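4.2 Does seeding tell us anything past the first round?

The claim we set out to test is a popular one: that the higher seed in a knockout basketball tournament wins because it is the better team, and that upsets are noise. Mogensen makes the strong form of this argument for college brackets, and Husik repeats it with few changes. We are not persuaded. Both works pool every round together, and the first round, with its very uneven pairings, does most of the lifting.

We replayed the Durinlow bracket 2000 times with the published seeds and 1000 times with the seeds shuffled inside each region. The first-round results look much as Mogensen would expect. From the second round on, the gap between the two sets shrinks so far that we would not bet on it. Of the 89 second-round games in our sample that were decided in the last 2 minutes, the winner was no easier to name from the seed than from which side had played the earlier game the day before.
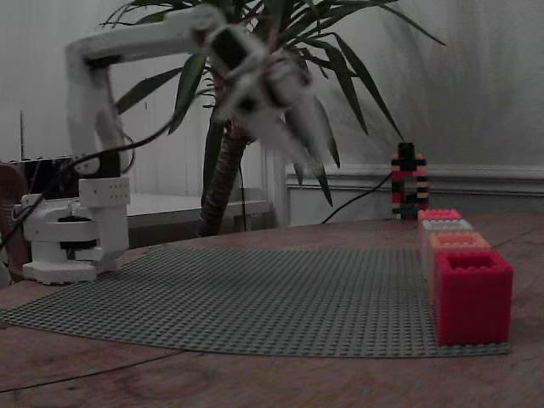
Figure 3. Robot arm at a wooden tabletop, with the gripper in motion near a plant.

One reply, put to us by Ashwin Palaniappan, is that seeds are set on a whole season and should not be judged on a few late possessions. We accept the first half of that. A season is a better guide than a weekend. But the seed is sold to readers as a forecast of the weekend, and on that footing it has to be marked on what happens there.

A second reply is that hot shooting explains the rest. The Fitener ratings give extra weight to teams that hit a run of threes in their opening game, on the view that form carries over. We looked for this and found very little. Teams that shot well above their season mark in round one mostly drifted back towards it in round two – as one would expect if nothing special were going on. The few that did not are the ones people remember, and we suspect the ratings were tuned with those few in mind. Fitener does not say how its weights were chosen, so we cannot rule this out.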